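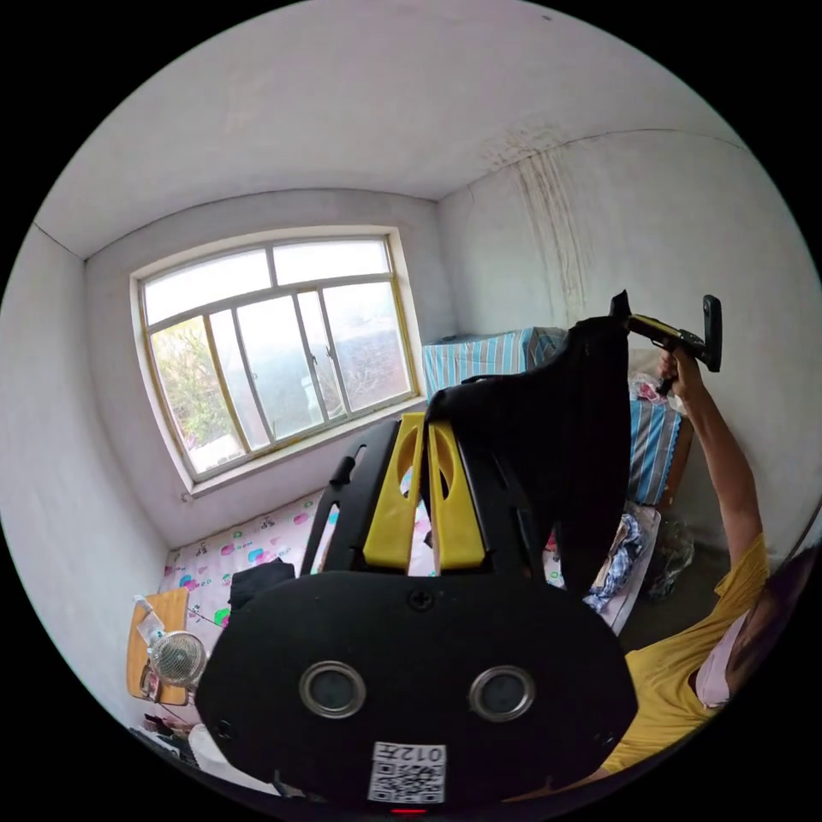 **Folding and storing thick dark clothes in a small room with a damp corner**

Posted by **Sandro Orlandini** in Home & Laundry > Clothes

I'm renting a room in Gralley until September and I can't get the clothes under control. There is no closet, only a hanging rack, and the rack is full. Everything else gets folded and stacked, and the stacks fall over.

The worst are the heavy black pieces. If I fold them in half and in half again they come out as a fat lump, thick on one side and thin on the other, and anything I put on top slides off. T-shirts and thin shirts are fine. I can get those into a tidy pile in a few minutes.

I also have brown water marks running down the wall from one corner of the ceiling. The landlord says the leak was fixed before I moved in. The wall feels dry to my hand, but I don't know if I should keep clothes stacked against it.

What I want to know:

- How do you fold a thick garment so the bundle comes out flat?
- Should the heavy things go at the bottom of the stack or in a separate place?
- Is it a bad idea to leave clothes and a blanket along that wall?

I fold on top of a pink printed cloth, which is slippery. I don't know if that matters.
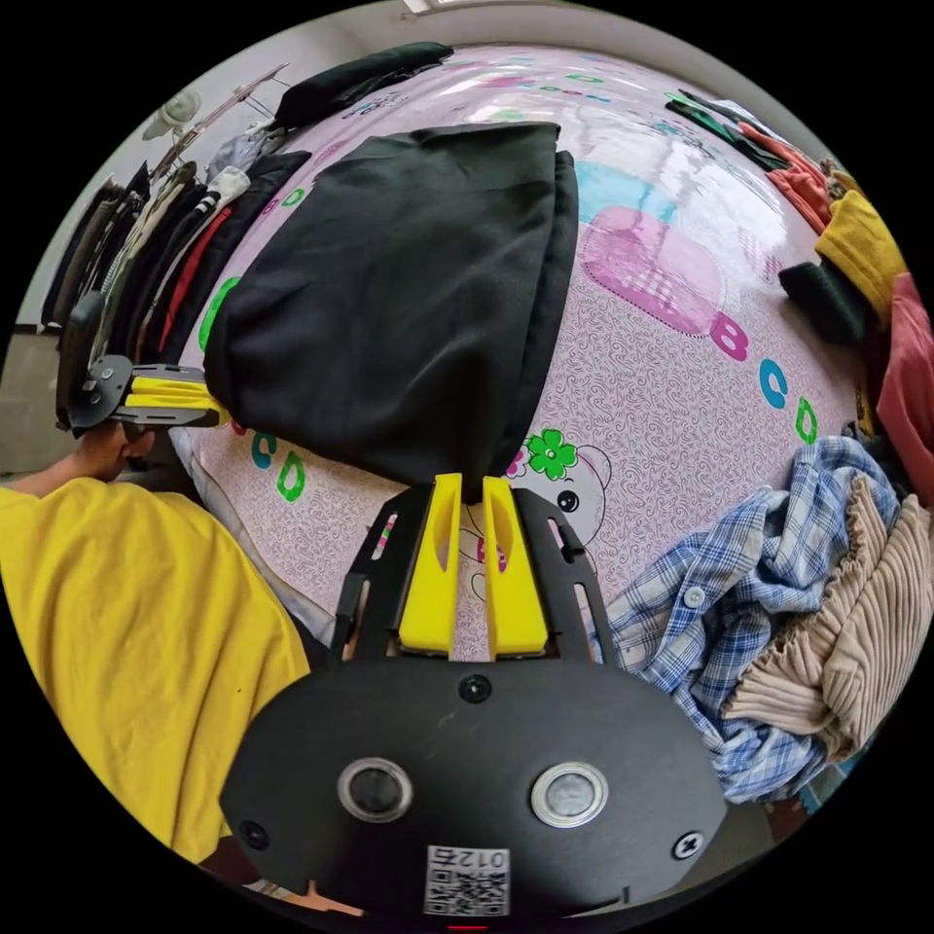 *Thick black one partly folded, with the plaid shirt and the other colors still waiting on the right.*

I can spend up to 2,000 on shelves or boxes (local money, a basic plastic box is 1,000 at the Salelo store), so please don't suggest a wardrobe.

---

**Tineke Declercq**

I worked in a dry cleaner's for 8 years, and thick clothes were most of the job in winter.

The lump comes from folding in half too early. All the bulk ends up in one place. Fold in thirds:

1. Lay the garment face down and smooth it from the middle toward the sides. Close any zipper or buttons first.
2. Fold one side in by a third. If there is a sleeve, lay it straight down along the body. Don't let it cross over to the other side.
3. Do the same with the other side. If you have sleeves, they should now lie next to each other and not on top of each other.
4. If it has a hood, fold it down flat onto the back.
5. Fold the bottom edge up by a third, press the air out with your forearm, then fold the top down over it.

Pants are different. Put one leg on the other, tuck in the point at the seat, and fold in three from the hem.

Heavy pieces go at the bottom, and turn every second one around so the thick folded edges aren't all on the same side. That is why your stacks lean. Keep each stack under 16 inches high.

A slippery cloth does make it harder. Put a bath towel down first and the fabric will stay where you put it.

---

**Nusa**

just roll them. rolling works for everything and you don't need boxes

---

**Tineke Declercq**

Rolling is fine for T-shirts. A thick jacket rolled up takes more space than a folded one and it comes open unless you tie it.

---

**Sala_rents**

On the wall: dry to the hand doesn't tell you much. Tape a piece of kitchen foil flat over one of the marks, all four edges sealed, and leave it a couple of days. If there is moisture on the wall side when you peel it off, the wall is still wet and the landlord needs to look again. Take photos of the marks now and once more after the next heavy rain, so you can tell if they have grown.

Until you know, pull everything a hand's width away from that wall – the blanket too. Dark clothes show mildew as a gray dusty film, usually in the folds, so open one up now and then and check. Wash anything that smells musty before it goes back in the stack.

I'd buy one box and put the off-season things in it, fully dry. If you have a bed with space under it, that is a good spot. Leave the lid off for the first night.

---

**Sandro Orlandini**

Thirds worked on the first two, thanks. They are much flatter. I moved the blanket away from the wall and the foil is up. I'll post again when I take it down.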